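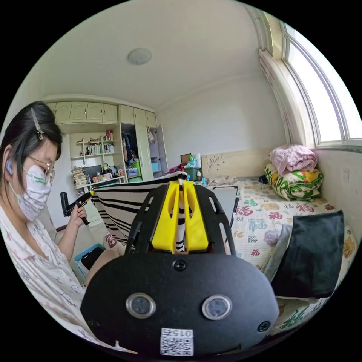
연애소설 쓰는 분들, 첫 만남 장면 몇 자나 쓰세요?

밤열차
호텔 로비에서 둘이 처음 마주치는 장면만 4000자 넘게 썼어요ㅠㅠ 아직 이름도 안 주고받았는데 벌써 지치네요. 여주는 번역가고 남주는 Plovier라는 가상 도시에서 온 건축가예요. 줄이자니 아깝고 두자니 늘어지고... 다들 어떻게 하세요?

bisen26
저라면 반으로 뚝 자릅니다. 눈빛 묘사 세 번 나오면 독자는 두 번째부터 건너뛰어요.

귤껍질
전 반대요! 로맨스는 그 뜸 들이는 맛에 읽는 건데요. 제 단편은 끝까지 손도 안 잡는데 댓글은 제일 많이 달렸어요ㅎㅎ

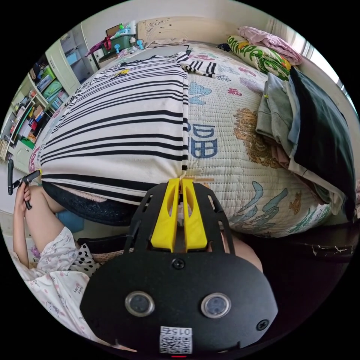

그리고 길이보다 시점이 문제일 수도 있어요. 남주 속마음 나왔다가 여주 속마음 나왔다가 하면 짧아도 길게 느껴지거든요.

bisen26
시점 얘기는 동의. 근데 손도 안 잡는 건 좀 너무했다ㅋㅋ

밤열차
헉 저 시점 왔다 갔다 해요... 여주 쪽으로 몰아서 다시 써봤더니 2151자 나왔어요. 대신 남주가 왜 늦었는지 설명할 데가 없어졌네요.

귤껍질
그건 대사 한 줄로 넘기세요. 아니면 2장까지 숨기시든가요, 전 궁금해서라도 넘겨 볼 듯!

bisen26
숨기는 건 반대. 별 이유 아니면 김빠져요.

밤열차
일단 대사로 가볼게요. 3월 공모전 전에 한 번 더 올릴 테니 그때도 봐주세요~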